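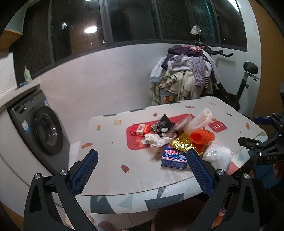
1/3/22

Slept badly and got to the flat late. The left gripper dropped out again before I had my coat off, same as last night. The log gives it as a position timeout on the finger motor, and then the software carries on recording as if nothing is wrong. That second part bothers me more than the first. A dropout costs us one run. A dropout that isn't flagged costs us every run after it until someone looks.

So I looked. Went back through the session files from the start of the clearing task. We have 1,802 runs on the server, and 215 of them have a finger width that freezes partway through and stays at the same value to the end. The hand is moving, the video is fine, and the width says the fingers never closed. All from the left unit. I had been telling Sunita the set was clean.

Called her before lunch. She took it well enough. She asked when it began and I could only say the first bad file comes after we changed the cables, which doesn't prove the cables. She wants the bad runs moved to their own folder and not deleted, in case the width can be worked out from the pads in the video. They are blue against black fingers, so maybe. I wouldn't want to be the one doing it.

Took the left unit apart on the counter by the washing machine. The screws on the finger plates were tight. Connector seated properly, no burn marks, nothing in the gears except a bit of lint. Put it back together and ran it open and closed 100 times with no load. Not one fault. Then I went back to the table and it failed on the second pick, on the orange spiky ball. Of course it did.

The ball may matter. It pushes back when you squeeze it, and the motor has to hold against it. The tissue and the foil wrapper give it nothing to fight. I tried the blue box next and it held, then the ball again and it failed, then the ball with a lighter squeeze and it held. I wrote all this down in the fault sheet for Toivonen, who built the units, with the times so they can match it against the log.

Santeri came by in the afternoon with the bench supply. He thinks the voltage sags when the motor stalls and the little controller resets, and the reset is what the log calls a timeout. We put the meter on it and squeezed the ball. The voltage dropped a long way, further than either of us liked, and the status light blinked off and came back. Swapped the left and right cables. The fault moved to the right unit. So it is the cable after all, or the connector at the far end of it, and I spent the morning inside a gripper that had nothing wrong with it.

One thing I put in the fault sheet in capitals. When the controller comes back from a reset it runs its homing move, and the fingers shut all the way without any warning. Santeri had his thumb between the pads the second time. It pinched him, no cut, a red mark that was gone by the time he left. He laughed about it. I don't think it's funny. The plates behind the pads have edges, and anyone clearing a jam will put a hand exactly there. I have asked for two changes: no homing after a reset until someone presses the button, and a loud beep when the width stops updating. Until then the rule is power off before fingers go near fingers. I taped a note with that on it to the charging case.

Dasent has the spare cables. They say they can send a pair tomorrow, and Radport is still waiting on theirs, so I suppose we are lucky. Sunita will tell Amness that this week's delivery is going to be short. I offered to write that email and she said no, she'd rather do it herself — which I understand.

Left the table as it was, with everything heaped on the red mat, so I can repeat the ball test on the same layout when the new cables come. I did think about tidying it. The pile of clothes on the exercise bike can wait too.

Still to do: finish the script that checks for a frozen width at the end of every run. It's ten lines. It should have been there in June when we started. Copy the bad folder. Ask Santeri about his thumb.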